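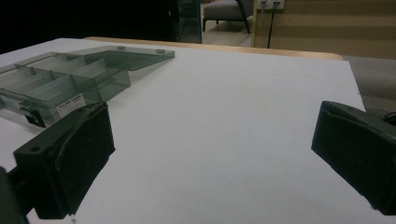
Slide 1: the box, open, on the white table.

Notes for the small parts talk, Fostum community workshop, January

Morning everyone, or afternoon if we've overrun again. I'm Shuzhen Han, I mend things for Nastell two days a week and I mend things at home the rest of the time, and I've been given forty minutes to talk about putting screws in boxes. (Pause here. If they laugh, good. If they don't, carry on quickly.)

I want to start with a confession. Until last winter I kept everything in jam jars. Screws, washers, fuses, those little rubber feet that fall off radios, the lot. If I wanted one M3 nut I tipped the whole jar on to a tea towel and raked through it with a pencil. And I was quite proud of those jars! They looked lovely on the shelf.

Then we took on the Gumede clear-out. Some of you helped with that, so you'll remember the state of it. One retired clock repairer, one very full shed, and 2,282 loose bits by the time we'd finished tipping out tins. I know the number because we had to write it on the donation form, and I've never forgiven that form.

Ask: who here has a drawer of bits? Who knows what's in it? Wait for hands.

Why a see-through box

So, what changed for me was a shallow box with a hinged lid and little compartments. You can get them all over the place and I'm not selling any. Mine are smoky plastic, and I like that, it's clear enough to find things and dark enough that I don't mind the dust. The main thing is that you can look in through the lid before you open it. With a tin you're guessing every time.

Shallow matters too. If a compartment is deeper than your finger can comfortably reach, you'll end up tipping it, and then you're back to the tea towel.

The lid. Please, please get one that opens right back and lies flat. I had one at Zover (the old place, before we moved) that only opened halfway and then dropped shut on your knuckles. I lost a whole evening's sorting when it bounced off the bench. There are still springs under that radiator. 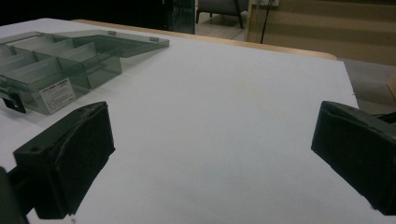
And give yourself far more table than you think you need. I clear everything off, mugs included, and I like a pale surface, so a black grub screw shows up when it rolls away. The box goes to one side and the sorting happens in the open space next to it. If your table is dark, put down a sheet of white card, or an old cupboard door.

Hand the sample box round now. Tell them the lid's shut but the clip is a bit keen.

Planning the compartments

I used to fill them in whatever order things came out of the tin, and it was hopeless. I'd get to the last space with three kinds of washer still to go. Now I make rough heaps on the table first and don't touch the box until the heaps are done. It feels slow. I did one tin of Gumede bits like that, 115 pieces, and it took me less time than the kettle and a radio play.

Big heaps get the big spaces, if your box has different sizes. Things you use every day go at the front, near you. I keep one space empty on purpose for the mystery parts, and when it's full I have a good look and either find them a home or let them go. (Mention the brass thing. Does anybody know what the brass thing is?)

Don't mix lengths. You'll think you can tell a 10 mm from a 12 mm by eye, and on a good day with your glasses on you can, but I've cracked a perfectly nice radio case that way.

If time is short, skip straight to the labels.

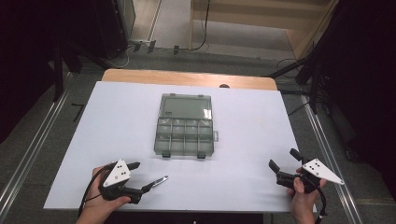
Labels, and where to stick them

Front edge, always. Labels on the lid are fine while the box is on a table, then you stack three of them and can't read a single one. Pencil on masking tape is all I use. It rubs out, it peels off, and you can change your mind in March.

Write what you'd shout across the room. I had a label that said "assorted fixings, misc." and I couldn't have told you what was in there if you'd paid me. It now says "little black screws, laptops" and I find it straight away.

Questions, then tea. There's a tray of mixed bits by the door for anyone who wants a go, and I'd like my tweezers back at the end please.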